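Can the machines do the tidying yet?

4 min read

October, evening

Back from the workshop at six and my feet hurt. I want to get this down while I still remember it, because I keep changing my mind on the question and would like a record of what I thought each time.

The question is the same one I wrote on the first page of this diary in spring. Can a machine do the dull part of a house or a small shop yet? I mean picking things up, putting them where they go, packing a bag. I don't mean vacuuming. We have had vacuuming for years and it still gets stuck under my sofa.

Jidora had the table out all day. The job was sorting mixed household goods, the sort of pile you get on a hall floor after a weekend away. Sports things, things in plastic, a child's bag. I could clear it in under a minute without thinking about it. I was more interested in how the two arms share the work, so I stood to one side and kept quiet for most of the morning.

What I notice every time is that hard objects and soft objects are two different trades. A stiff white box with straight sides can be pinched at one end and it stays the same shape. A backpack gives way where you squeeze it, and its straps go wherever they like. I have seen Beyene's older program lose a whole afternoon to one strap. So I paid most attention when there was one of each, the long white thing marked INTREE on the left and the little red and teal backpack with the plush animal head on the right. 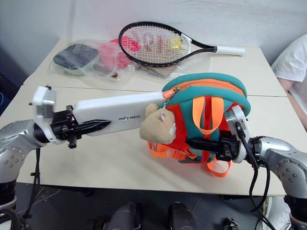 Numbers, for what they are worth

The log for the day has 672 attempts in it. The target was 600, so we were over. I don't read much into the total. An attempt is an attempt, and picking up a box goes in the same column as picking up a bag by the wrong end. I asked again if the soft items could be logged apart from the rest. Maybe next month.

Of the 672, there were 54 where a person had to step in. In a warehouse that would be bad. In a kitchen I am less sure. I step in more often than that when my nephew sets the table.

Clear plastic is still my main worry. The tennis racket doesn't bother me much, it has a handle and a handle is a favor to any gripper. But a thing in a clear bag is really two things, and you can't always tell where the bag stops. Prirura say their new camera settings help with this. I would like to see 1000 bagged items before I agree.

What I think today

For the shop floor, yes, in parts. Nultwood could put a pair of arms on their returns bench now and get some use out of them, if somebody stays close by and the items are mostly boxes. I told them so at lunch.

For the house, no, not this year. My hall has coats in it -- and a dog. The table at the workshop is pale and level and well lit, and mine at home has mail on it from August.

I was harsher than this in spring. I wrote then that I didn't expect to see a backpack handled properly before I retired, and I would take that back now. I would still pack my own bag for a trip.

To do tomorrow: ask for the soft item list, bring the thicker socks, return the extension cord to Jidora. Soup for dinner, then bed.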